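Tanside Laundry Automation Project
Minutes of the fault review meeting, 31 May 2019

Present: operations, maintenance, safety, and the Prolex support desk (by phone).

1. Door fault on the unloading cell

Operations reported that the arm kept pushing on the washer door after it had reached the end of its swing. The force limit should have stopped the move. It did not, and the cell ran on until an operator hit the stop button. There were no injuries. Prolex called this "an isolated event." Maintenance pointed out that the log has 27 force warnings in the same week, none of them passed on to anyone.

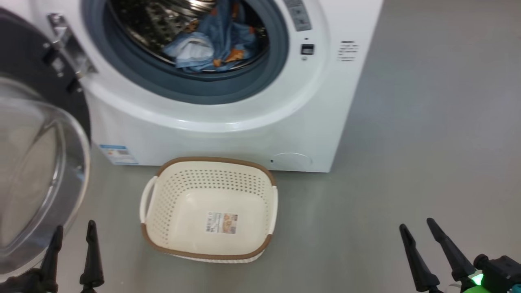
Item 1: washer open with laundry in the drum, basket on the floor in front.

Prolex believes the hinge is stiff. Maintenance checked the hinge by hand and found nothing wrong with it. The meeting did not accept the hinge as the cause on the evidence given.

2. Force limit

The limit was set to 30 newtons at handover. Safety read the value off the controller after the fault and found 200. Prolex said the higher number may have come in with the last Flindato update. Asked whether it had tested the update with a real door, Prolex said it had been tested "in simulation." Safety asked for that answer to be minuted.

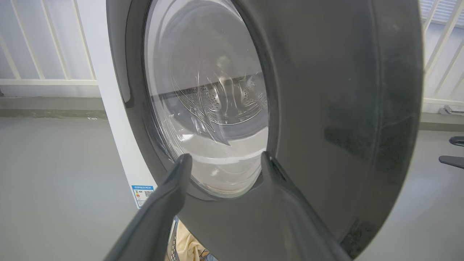
Operations asked why a software update can change a safety value without a prompt on the screen. Prolex will look into it. The same promise is in the October minutes, item 4, and is still open.

3. Restart

Prolex asked to restart on Monday with the old value put back. Not agreed. Unloading stays manual until the limit is locked and a door test has been run on site with safety watching. Garrido is to be asked for a price on a separate force sensor — one that does not depend on the controller.

4. Actions

Prolex: written cause, with logs.
Maintenance: second hinge check, door seal check.
Safety: draft door test.

Comments

"Isolated event" with 27 warnings in the log. OK.

Does the manual unloading cover the night shift too? The board by the door still says auto.

Yes, all shifts. Board will be changed.

We had the same jump in the limit after an update and were told it was our hinge.

Contact Tanside | © 2019 Tanside | Back to top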